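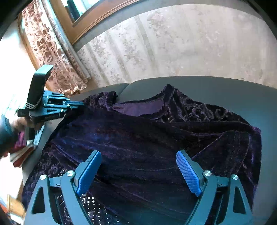 Ngân Kim

Wogan: two hand-held grippers and a set of garment folding recordings

Hello, and thanks for opening the README before the zip file. Wogan is a pair of hand-held grippers that I built at my kitchen table and at the Jorcombe workshop, plus the recordings made with them. I fold clothes on my sofa with one gripper in each hand, the cameras on the grippers record the whole thing, and the recordings are meant for teaching a robot arm to do the same job someday. I don't own a robot arm yet. Toàn Vũ has one on his bench in Purnberg and has been very patient with my file formats.

What you get

There are 249 episodes in the folder and 248 of them are usable. Episode 11 has a broken timestamp file, and I left it in place so that the numbering would match my notebook. Each episode is one garment, from lying on the sofa to wherever I gave up or was satisfied. You'll find a video from each gripper, a plain text file with the finger opening over time, and a short note typed by me, usually late at night, so please forgive the spelling.

The garments

Mostly my own wardrobe and whatever friends would lend me. I started with cotton T-shirts and towels like everybody does, and then Lâm Ông told me (quite rightly!) that a towel teaches you very little about a dress. So the later episodes lean toward the awkward things. Velvet is my favorite of these. The pile goes from nearly black to violet depending on how the light falls on a fold, and any method that finds an edge by color alone is going to have a hard time with it. Studs and raised patterns are in there too, and linings in a lighter shade than the outside, which I hoped would give a model something to hold on to when working out which way a neckline faces.

The grippers

The linkage is flat and symmetrical, two arms to a side, with a metal pin at each pivot. The long triangular cutouts in the outer arms were Sang Dương's suggestion, to save weight, and my wrists are grateful after a long evening. The finger pads are bright blue and ridged. I printed the first set smooth and they slid right off satin, so if you are building your own, please don't skip the ridges – it's an extra hour of printing and well worth it.
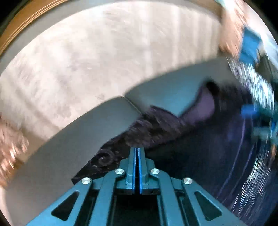
Pads should just about meet when the trigger is fully pulled. If they press hard against each other the arms bow outward, and your opening values will drift over an evening. I check mine at the start of every batch with a slip of paper between the tips: it should hold the paper and still let you tug it free.

Known problems

Fast hand movements blur badly, and my living room depends on daylight, so the window side can wash out completely while the rest looks fine. Dark cloth suffers the most. I have marked the worst stretches in the notes, but only for the batches made since September. The lens is very wide, so straight things bend toward the borders and the corners go black. Calibration files are in the folder called pladix, named after the old script that reads them. Wendelin Aebischer is rewriting that script and I will swap it in when it's ready.

Using it

Start with the 8 episodes in the sample folder before downloading everything. Use the recordings for whatever you like, including things I'd never think of, and if you train something on them I'd love to hear how it went, even if it only managed to crumple a shirt. Corrections to the notes are very welcome too.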